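How to Track Down a False Cliff Stop in a Simulated Sidewalk Run

5 min read

In our simulator the delivery robot had a fault that took us a long time to understand. It drove well, and then on some runs it stopped on flat pavement and reported a drop in front of the wheels. The report was wrong. These are the steps we followed to find the cause, and I hope they help other people who have the same stop.

First, choose a route with different kinds of ground. Ours passes a drainage grate, goes by a street corner and crosses a stone plaza. If you test only on one surface, you can believe the fault is gone when it is not.
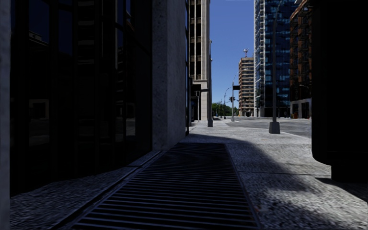 Plutix Simulation Team, Stirnatstead office

Step 1. Save the log before you restart

When the robot stops, do not press reset. Our reset clears the depth buffer, and we lost the first two cases in this way. Pause the simulation, export the log, and write down the seed. Tamara Holovko made a small script which does all of it with one key. I recommend you make the same.

Step 2. Find which check gave the stop

Open the log and search for the last line with "stop_reason". In our case it was always "cliff_front". This check compares the expected ground height with the measured one. If the measured ground is missing in 20 cells or more, the robot must stop. On the bad runs the cells were not low. They were empty, and our code read empty as deep. 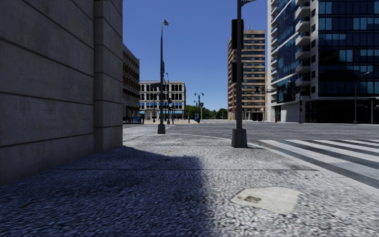 It is important to see this difference, so please print the raw values and do not trust the colored map. The map painted both cases in the same dark blue, and for this reason Recep Başaran and I looked for a hole in the ground model for a full day.

Step 3. Replay with one change at a time

Use the saved seed and repeat the run. Change only one thing each time:

- turn off the shadows
- make the ground texture plain
- lower the speed
- turn off the noise of the depth sensor

With the noise off, the stop did not come back. With the other changes it stayed.

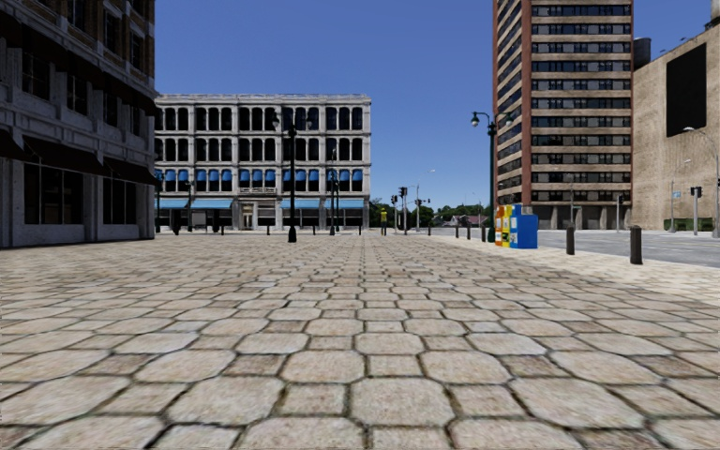 After this we knew the noise model was removing too many points at a low angle. A setting from January was still in the file, and it dropped points twice: one time in the sensor and one time in the filter. I removed the second one.

Do not solve the problem by making the cliff limit bigger. We tried it for one evening, and in the next test the robot drove off a real curb. Dennis Sedgwick put the old limit back, and he was right to be angry. 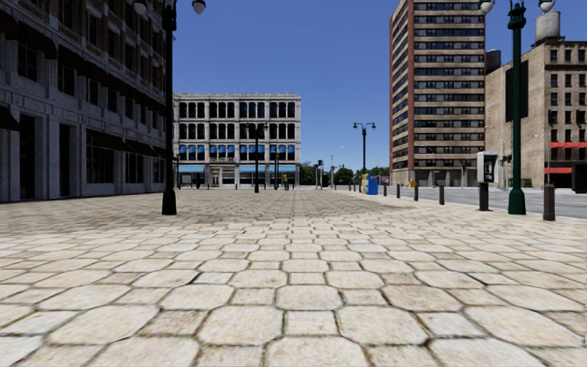 Step 4. Test the fix on many seeds

One good run means very little with this fault. We did 1,000 runs with the new file and looked at every stop. Keep a few runs with a true drop in the set, so that you see the robot can still stop when it must. If a false stop is left, go back to Step 2 with its seed.

Step 5. Change the name of the empty value

Empty cells now have their own stop reason, "no_ground_data". The robot still stops, but the person who reads the log knows where to look.

Related

Reading stop reasons in the Plutix log
Why we keep the seed in the file name
Curb tests: notes by Aoi Sasaki
Setting up depth noise for low sensors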